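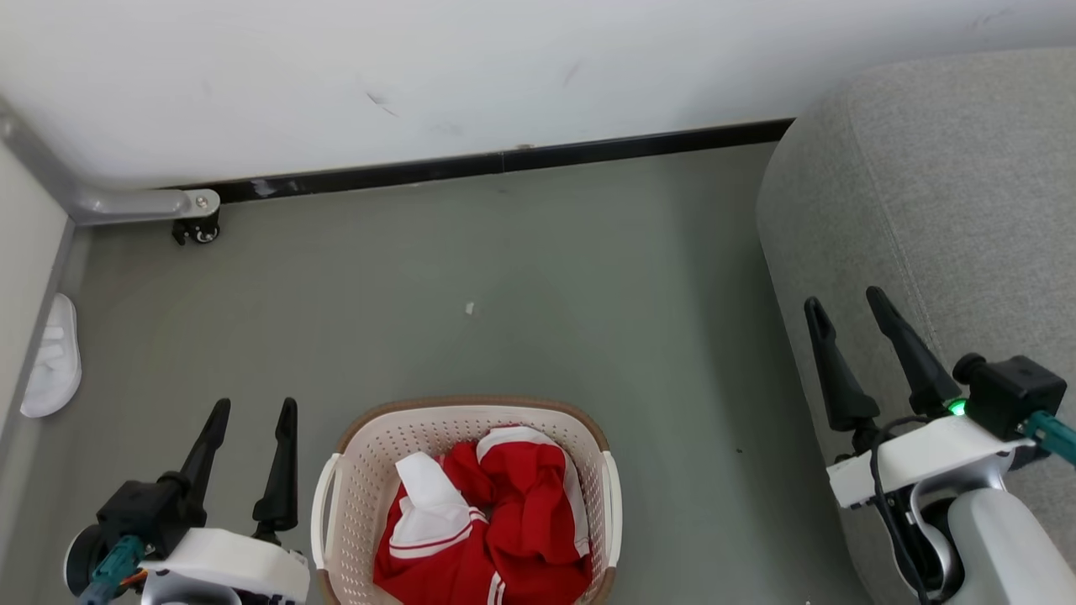 Red top with white trim, in the basket by the sofa.

Laundry basket questions, answered by me (Kathleen)

Why do you bother with a basket in the sitting room?
Because clothes land on the sofa whatever I say! I gave up nagging in August and put a basket down next to it. Anything left on the seat goes in, and the lot gets washed on Monday.

Solid sides or holes?
Holes, every time. Mine's plastic with little holes all over the sides (a brown rim too, which I've grown fond of) and sports tops get a bit of air while they wait. I had a solid one from Kanula before and it ponged.

Do you leave the label on?
I'm afraid I do. Quang Doãn keeps telling me to soak it off with warm soapy water, so try that if it bothers you.

How do you wash red with white trim?
Cool, inside out, with other reds. I wouldn't risk it with the whites, even after 9 washes.

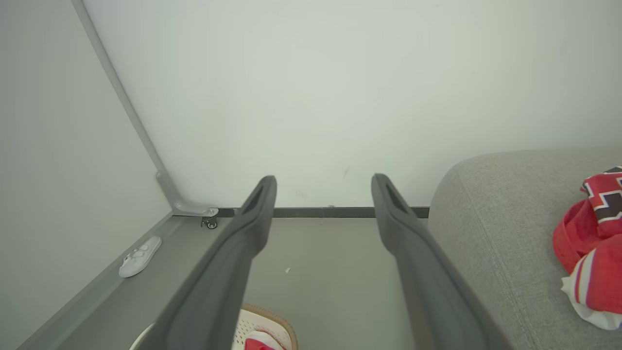
Household Questions, page 19

What about scuffs on the wall?
A damp cloth and a tiny dab of washing-up liquid, rubbed gently. Try a hidden bit first, as some paints go shiny. Ours has a few marks I haven't got round to yet.

And stray slippers?
Not in the basket, please! They go back by the door, in pairs if you can find both.

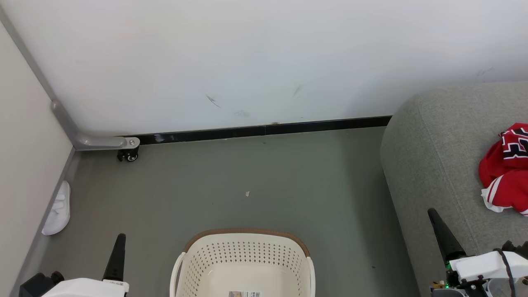 I do a quick floor check at the same time, picking up any bits before I get the hoover out, and then it's just the sofa cushions left to plump. The whole round takes me eight minutes, or a bit longer if Khang Phùng rings in the middle of it.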